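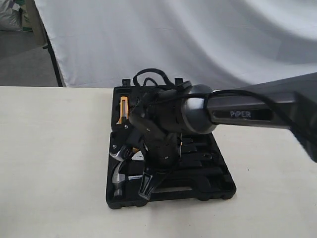

The tool case, and other reasons to clear a table

Every May I promise to go through the household tools, and every May I find something more pressing to do, such as looking up how long paint keeps. This year Elli Salminen asked to borrow a hammer and I couldn't tell her whether we had one. We had four. So the white table was cleared and everything got its turn on it.

The black case

Moulded inside, with a shaped hollow for every tool it was sold with and no mercy for anything bought since. The hammer still lives on the left, claw and all. The rows of slots on the right are a monument to small things lent out in good faith. I have checked down the back of the Tunell cupboard, where I found 17 picture hooks and a key to a house we sold.

Yellow-orange handle

Top left corner, standing up straight like the only pupil who did the homework. Bright handles are a fine invention and I would like them on my glasses.

The spares jar

Moataz Ouali once tipped his out and got to 287 screws before his tea went cold. Mine is smaller and has more fluff in it. Anything bent went in the scrap tin, apart from the ones I felt sorry for.

The table

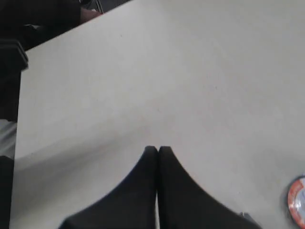

Off-white, flat and very good at showing up what you have done to it. I bought it from Ragab's on the corner for 40 pounds, on the understanding that it would be used for sewing. It has never met a needle. There is a faint pinkish tinge near the middle which I have decided to call character, and a cloth has been told to leave it alone.

Still to do

The drawer under the kettle, which holds 5 tape measures and a Ziletico catalogue. Elli has her hammer and says she'll bring it back. I've left its place free on the shelf, between the glue and the other glue.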